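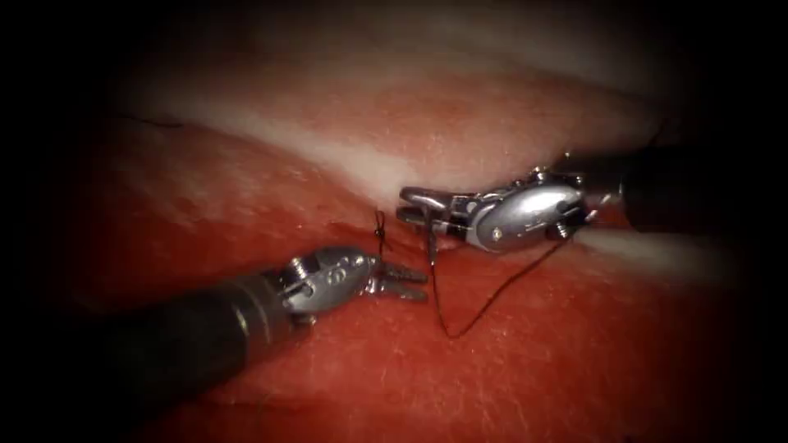

Suture Practice Room 221, Cluminach Building
Quarterly Safety Inspection
Date: 11/08/2023
Inspected by: Irena Sowa
Accompanied by: Định Lâm (room supervisor)
Marks used: OK / Fix / Fail / N/A

1. Sharps

1.1 Sharps containers mounted within arm's reach of each station: OK
1.2 Containers below the fill line: Fix
Station nearest the door was at the line. Whether "at" counts as "below" was discussed for longer than it would have taken to swap the container. Swapped.
1.3 Needles parked in the foam block or needle holder between throws: OK
1.4 No needles left in practice tissue overnight: Fail
One found in the pad in the drying rack, by me, with a gloved finger. Glove held. Incident form filed anyway, and I would like the author of the needle to know I was thinking of them.
1.5 Suture ends trimmed and binned, floor clear of thread: Fix
Dark thread on a dark floor. The broom has been located. It was behind the door, where the March report also found it.

2. Practice tissue

2.1 Each pad or specimen labeled with material and date opened: Fix
Two labels say "new." New as of when is left to the reader.
2.2 Animal tissue kept in the marked refrigerator only: OK
2.3 Refrigerator contains no food: OK
First time under this inspector. Jeptoo Gachanja's sign on the door is blunt and should stay up.
2.4 Refrigerator log filled in daily: Fix
Filled in daily, yes, though the last two weeks are in one pen, one handwriting and one very steady mood. Please take the readings on the day.
2.5 Used tissue double-bagged and in the clinical waste bin by end of session: OK
2.6 Trays and boards wiped down with Esska surface cleaner, full contact time: Fix
Staff know the contact time. Staff were seen not waiting for it. Suggest a timer.

3. Lighting and seating

3.1 Room lighting at least 300 lux at bench height with task lights off: OK
3.2 Task lights hold position when set: Fix
Station by the window droops. Someone has propped it up with a roll of tape, and I admit the roll of tape is doing well.
3.3 Room lights can be brought up fast from the dimmed setting: OK
3.4 Walkways passable when room is dimmed: Fix
Backpacks. Hooks are provided on the far wall. The hooks are in excellent condition from lack of use.
3.5 Stools stable, height levers working: OK

4. Hygiene and first aid

4.1 Gloves stocked in all sizes: Fail
Plenty of extra large. Tài Triệu has ordered small and medium, boxes of 100.
4.2 Hand sink clear, soap and towels filled: OK
4.3 Eyewash flushed and tagged weekly: OK
4.4 First aid kit complete and in date: Fix
No adhesive bandages left in a room devoted to closing wounds. Refilled from the hallway kit, which now needs refilling.
4.5 Needlestick procedure posted, phone extension correct: Fix
Extension reaches the mail room. They were very nice about it.

5. Electrical and exits

5.1 Cords routed off the floor or covered: OK
5.2 No daisy-chained power strips: OK
5.3 Exit door opens fully: Fix
Opens until it meets the Mfaume supply cart. Move the cart.
5.4 Extinguisher tag current: OK

Comments

Định Lâm: Thread and needle items will go on the end-of-session card. I'd like it noted that the needle pad wasn't from the morning group.
I. Sowa: Noted. The afternoon group says the same.
Esther Kimaro (facilities): The Rernow quote for new task lights is $2,670. Leave the tape where it is until I hear back on budget.
I. Sowa: Item 3.2 stays open. 1.4 and 4.1 to be rechecked in two weeks.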